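Zestell Hand-Held Gripper Pair: Setup and Upkeep Review

By Elis Trevor
July 2024

Zestell sells its hand-held grippers in pairs, with marker cubes, cables and a zip pouch of spare finger pads. We bought ours to replace an older Wurnero set whose triggers had gone soft. I look after the table and the equipment on it, so this review is mostly about getting the grippers running and keeping them that way. What you do with the recordings afterward is a different subject.

Out of the box

The grippers come mostly assembled. You fit the finger pads, screw on the cubes and plug in the cables. The printed guide covers all of this on one sheet and gets the cable order wrong. Plug in the gripper before the hub, wait for the green light, then do the other side. If you follow the sheet, the second gripper may not show up and you will have to start over.

The cube mounts are the best part of the kit. Each has a keyed slot, so the cube only goes on one way, and the screws are a decent size. On the Wurnero set we had cubes turned a quarter the wrong way more than once, and the tracking was useless until someone noticed.

Setting up the table

Zestell asks for a plain table and a steady background. We use a long white one with dark gray desk panels clamped along the back. The panels help more than I expected. Light from the window used to upset the tracking late in the day, and that has mostly stopped.

For test objects we went with flowers. They squash and slide, and a badly adjusted finger shows up right away.
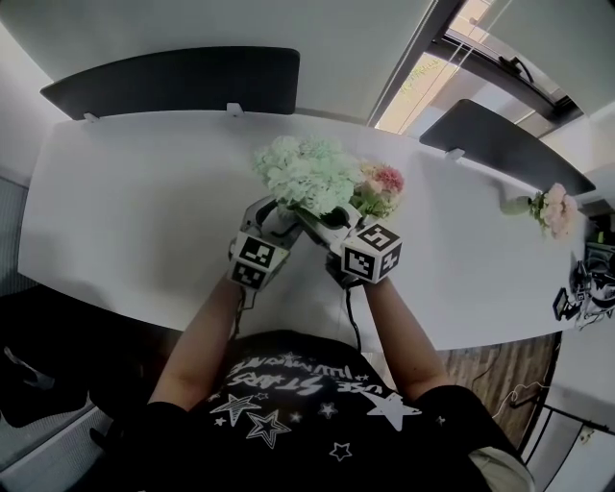 Cable length is my main complaint. The leads are fine if you stand close and keep your elbows in. Step to one side and you feel the pull on your wrist. I added a hook-and-loop strap at the forearm on both sides, and that took care of most of it. Zestell should put two straps in the box.

Weight is acceptable. I can work for 50 minutes before I want to put them down. The older set was lighter but tipped forward, and I prefer this one.

Calibration

Calibration runs from the Stistis software and takes 8 minutes for the pair. You open and close each gripper fully, hold it still, then move it slowly through the space over the table. The program tells you when it is happy. It does not tell you why it is unhappy, and that gets old. In my experience a failed run means one of two things: a smudged cube or fingers that do not close evenly.

Check the fingers from behind, at the height you will hold them in use. The gap should look the same on both sides. I set a bouquet down near the middle of the table and line up on that.

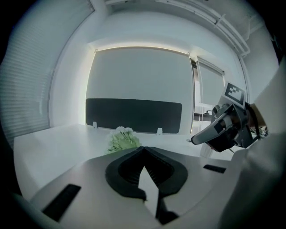

The notch between the finger pads, with the bouquet beyond it and the second gripper at right.

If one side lags, there is an adjusting screw inside the housing. Turn it a little at a time and run the calibration again. The screw is small and easy to round off, so use a proper driver. The folding tool in the kit is too soft for it.

Looking after them

The pads pick up dust and plant bits. I wipe them with a damp cloth at the end of a session and leave them open to dry. The cubes get a dry cloth only. I used a cleaning spray on one in June and it dulled the print on one face, so that cube is now a spare.

Pads do wear. Ours started slipping on thin stems after 10 weeks of regular use. Swapping a pair is easy – pull the pin, slide the old finger out, push the new one in until it clicks. Afterward close the gripper with nothing in it and look down the seam. The fingers should come together along the whole length. If they touch at the tips and stand apart higher up, one of them is not seated.

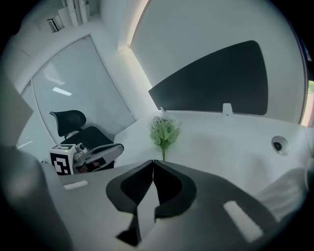 Support and spares

We bought through Llewellyn, and their support has been good. One trigger spring arrived bent and they sent a new one without asking for the old one back. Pads are sold in sets at a fair price. Cubes are not, and you have to order the full mount to get one.

The software updates are less impressive. The last one reset our saved calibration on both grippers with no warning, so I now write the values on a card and keep it in the pouch.

Verdict

Good hardware, average software, cables too short. I would buy the pair again, and I would order extra pads and a spare cube mount with it. If your Wurnero set still works well, keep using it until the triggers go.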